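The gripper that would not let go

18/05/2021

I had been looking forward to the Kilto fingers for weeks. The old pair, from Brakusel, were fine in the way a garden gate is fine, and I wanted something with proper rubber on the end. They went on in 3 minutes. By teatime I had a fault.

The fault is this. You close the fingers on something small, you ask them to open, and one finger opens. The other has a think. Whatever you were holding gets dragged sideways across the desk like a reluctant dog, and then the second finger remembers its job and flings itself out to the stop.

I blamed the software first, as one does. I rolled Cutow back to the April build, which cured nothing and lost my settings. Then I blamed the cable. Then I read the Buzatu forum until past midnight, where the advice was to buy a different gripper.

What I should have done was take the power off and move the fingers by hand. I didn't, and on the third try the slow one caught my thumbnail on its way out. It's a small motor. It made its point.

So the rule here now is power off before hands go in, and only soft, cheap things between the pads until I trust it. Over 20 goes with the eraser so far, and it stuck on 8 of them.
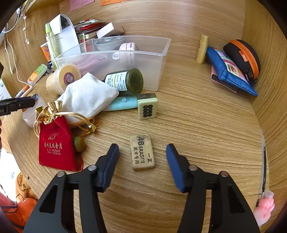
Reader Tamsel wrote underneath the last post that a pivot bolt done up too tight will do exactly this, and that I should back each one off a quarter turn before spending any money. I've ordered the spare motor already. The bolts are getting their quarter turn tonight, with the plug out of the wall.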